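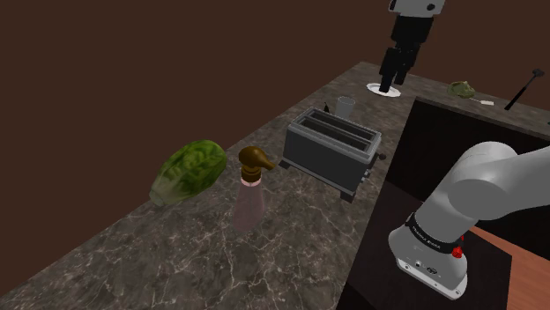

Household chores are a harder test for a robot than most factory work, and this week's notes look at why. On a line, the same part turns up in the same place every few seconds. A kitchen counter has no such order. To clear the one used in our bench exercise, an arm has to deal with a flat white plate, a head of romaine, a spray bottle and a toaster, and no single grip suits all of them. The plate offers only a thin rim close to the stone. The lettuce gives under pressure and has no fixed shape.

## 1. What counts as "can do"

For this unit, a machine can do a chore if it meets all of the following:

- it starts from an ordinary layout that wasn't measured beforehand
- it finishes without a person stepping in
- it does so 9 times out of 10, at least

Speed is marked separately. Around 60 seconds per item is acceptable for tidying, though far too slow for a packing bench.

## 2. Picking up a hollow object

Cups and tumblers can be taken from outside or by the rim. An outside grip needs a wide opening and clear space on both sides. A rim grip puts one finger inside the wall and one outside, so it works in clutter, but a small error in position puts a finger against the edge.
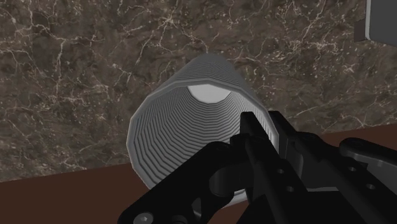 An object lying on its side adds a step. The gripper has to come in at an angle, and if the chore is to stand the thing upright, the wrist must turn without losing hold. Round objects also roll when nudged. Budget for 3 attempts in your trial plan and log each one, including misses.

## 3. Reach and clearance

Plan the whole arm, not only the fingers. A path that suits the gripper can still bring a forearm link down on whatever stands between the base and the target. 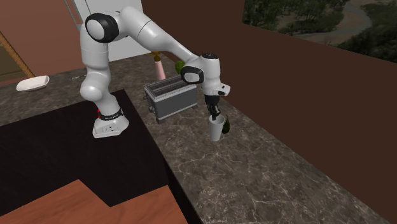 *Fig. 3. Arm extended over the toaster, gripper lowered at the white cup.*

## 4. Shop floor comparison

Read the Cusby handout on bin picking before the tutorial. Note which of its 5 conditions (lighting, part variety, fixtures, cycle time, guarding) would hold in a home – most don't.

Submit your trial plan in March, one page, metric units.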